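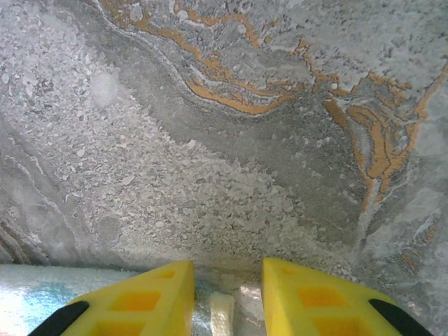

I have been meaning to write about the choir for months, and every time I sit down the kettle boils or the phone goes and the evening gets away from me. We had our July concert at Dostthorpe, and I'm still humming the alto line from the second half while I hang out the washing (my poor neighbours!).

I joined because my knees gave up on tennis and I wanted somewhere to be at 7 in the evening that didn't involve the telly. I couldn't read a note. I still count on my fingers through the long rests, and our conductor has been very kind in pretending not to see. We had 80 chairs out and had to go hunting for more, so you can imagine the colour of my face when we filed on.

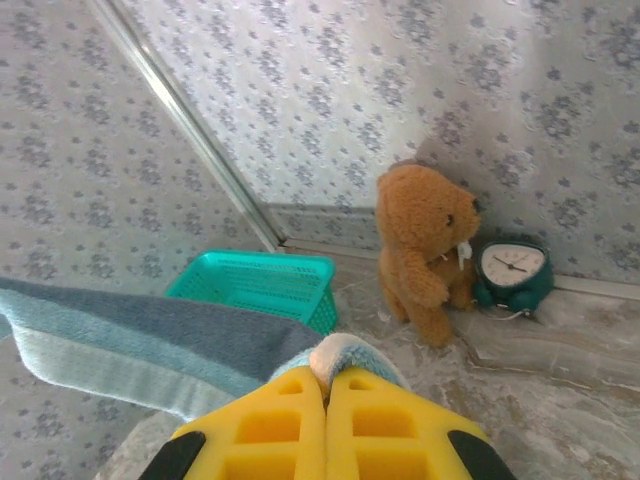 Brijesh Srivastava wrote to me after my last post: You should tell people they don't have to audition, I put it off for years thinking I'd be made to sing alone. He's quite right, and I should have said so at the start. You turn up, you're handed a folder, and someone friendly shoves over to make room.

Next term we're off to Skorbridge to sing with their lot, and I've already started fretting over the Latin. 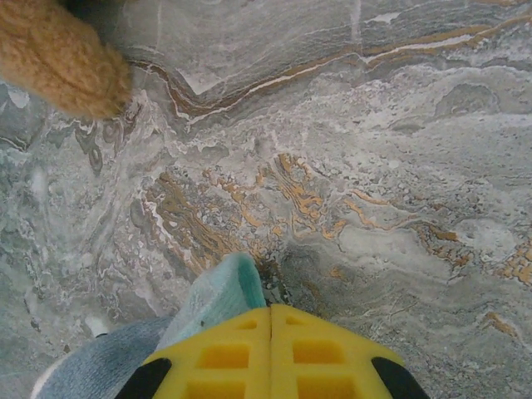
Marble, with a bit of orange fuzz in the corner.

If you're anywhere nearby, do come along and sit with the altos. We have the best biscuits.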